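About Zeturance

Zeturance is an independent music rights administration firm. We look after the paperwork that sits behind recorded and published music: registration of works, clearance of samples, licensing for film and stage, and the keeping of proper records for writers who would prefer to spend their time writing. Our office is in Bremetgate, on the first floor of a former printing works, and we have been at the same address since the firm was founded.

We act for composers, lyricists, arrangers and the estates of those who have died. We do not act for record labels, and we do not buy catalogues. Every writer on our books keeps ownership of his or her work, and our agreement with them can be ended by either side on written notice.

How the firm began

The firm was established by Tetsuya Aoki and Abelardo Espinoza, who had worked together for several years in the copyright department of a larger publisher. Mr Aoki had trained as an arranger and came to rights work late; Mr Espinoza had qualified as a solicitor and spent his early career on theatre contracts. Their first client was a writer of library music whose works had been registered under four spellings of the same surname. Putting that right took most of a winter, and the method they settled on then is still the one we teach to new staff.

The early office consisted of one room and a shared telephone. A second room was taken when Woo-jin Jeon joined to manage sample clearance, and the remainder of the floor followed when the tenant below moved out and the landlord rearranged the building.

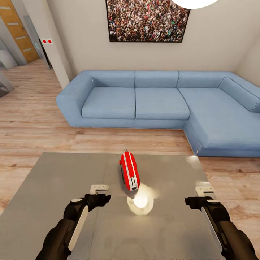

Red with white stripes, on a grey tabletop

What we do

Registration. When a work is placed with us, we register it with the relevant collecting societies at home and abroad, in the name and in the shares agreed by the writers. We ask all co-writers to sign the same sheet. Where shares have never been agreed, we will arrange a meeting between the parties before anything is filed. At present we administer 1,212 works.

Sample clearance. A recording that borrows from an earlier one usually needs two permissions, one for the recording and one for the song. Mr Jeon and his colleagues trace the owners of both, make the approach, and report back in writing with the terms offered. Clients should allow longer than they expect for this, particularly where the earlier song has several writers or where a publisher has changed hands. We are also instructed by producers who have been told that their release contains a sample and wish to know where they stand.

Film and stage licensing. We quote for the use of our clients' music in films, plays, broadcast advertising and exhibitions. Student productions are charged at a reduced rate, which is set out in the schedule sent with each enquiry. No client's music is licensed for political or religious campaigning without that client's written consent.

Estates. Ro-un Yeo leads our work for executors and families. Much of it concerns music that has been out of print for a long time, with contracts held in attics or with publishers long since dissolved. Our oldest set of papers relates to the Noh songbook, a collection of parlour songs and choruses which came to us in two tea chests and a hat box. The cataloguing of it continues, and singers who hold early copies are still invited to write to Ms Yeo. 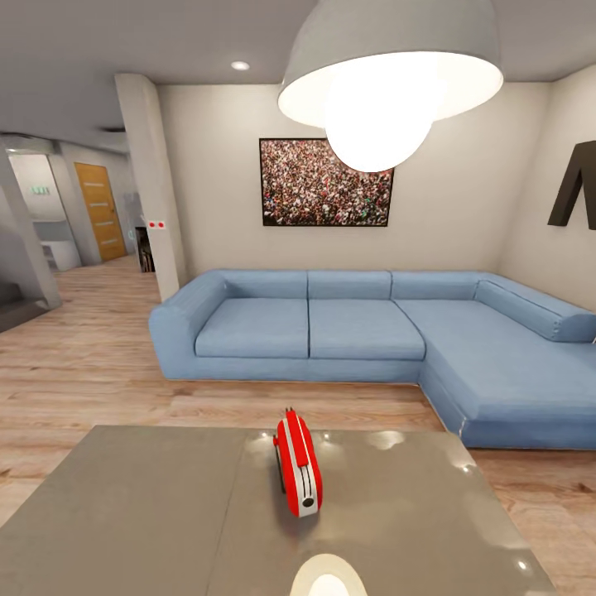
Light blue corner sofa and pendant lamp

Our approach to fees

We charge a commission on income received and make no charge for registration. The rate is stated on the first page of the agreement and applies to all income from the works covered. Advice given outside the agreement - on a band's internal arrangements, for instance, or on a recording contract offered by a third party - is charged by the hour and is always quoted for beforehand.

Statements are sent to every client twice a year, in March and September. Each statement shows the source of the income, the period to which it relates, and the deduction we have made. Clients may inspect the underlying records at our office by appointment, and may bring an accountant with them.

Disputes

From time to time two writers disagree about who wrote what. In such cases we hold the income from the work in a separate account until the matter is settled, and we do not take a side. If both parties act through us, each is advised in writing to seek independent legal advice. Mr Espinoza maintains a list of solicitors with experience in music copyright and will supply it on request. The firm receives no payment from anyone on that list.

Most disagreements that reach us are settled by letter. A smaller number go to mediation, and it is some time since one of our clients was obliged to go to court over authorship.

The Bradero Bursary

Each year the firm awards the Bradero Bursary to 10 writers who are not yet members of a collecting society. It covers the cost of joining, together with a day's instruction in Bremetgate on split sheets, cue sheets and the reading of a royalty statement. The bursary is named after the street in which Mr Aoki rented his first studio. Applicants must be aged under 35 and must have written at least five complete works, recorded in any form. Notated scores are welcome but are not required.

Applications open in September. They should be accompanied by a short letter and may be sent by post or email. Previous applicants may apply again. 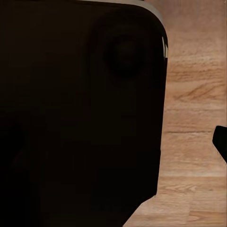 Dark shape by wood

Joining the firm

We recruit rarely, and vacancies are placed on our noticeboard page. A musical background is useful in this work, though several of our staff have come from libraries and from local newspapers. New assistants spend their first months on registration under the supervision of a senior colleague before choosing a department.

Visitors are received between 10 a.m. and 4 p.m. and are asked to telephone first. The entrance is at the side of the building, up a short flight of steps - those who need the lift should mention this when they call, as it is reached through the yard. Original manuscripts should not be left at the front desk or sent by ordinary post. We would ask that copies be provided in the first instance.

Complaints about our service should be addressed to Mr Espinoza, who will acknowledge them in writing. Where a complaint concerns Mr Espinoza himself, it should be addressed to Mr Aoki.

Comments (4)

Petra_viola
Could you confirm whether arrangers of public domain tunes can register with you? My arrangements are for string quartet and one has been used in a play.

Zeturance office
Yes, an original arrangement of a public domain work can be registered. Please send us a copy of the score and the name of the theatre company.

M. Dunmore
My late uncle sang from the Noh songbook in a chapel choir and I think I have his copy, without its cover. Will write to Ms Yeo.

basslinegary
did the bursary day last time round, very useful, the bit on cue sheets especially. bring sandwiches

Filed under: About the firm, Music rights, Bursaries

Zeturance, Bremetgate | Contact the office | Copyright Zeturance, all rights reserved | Back to top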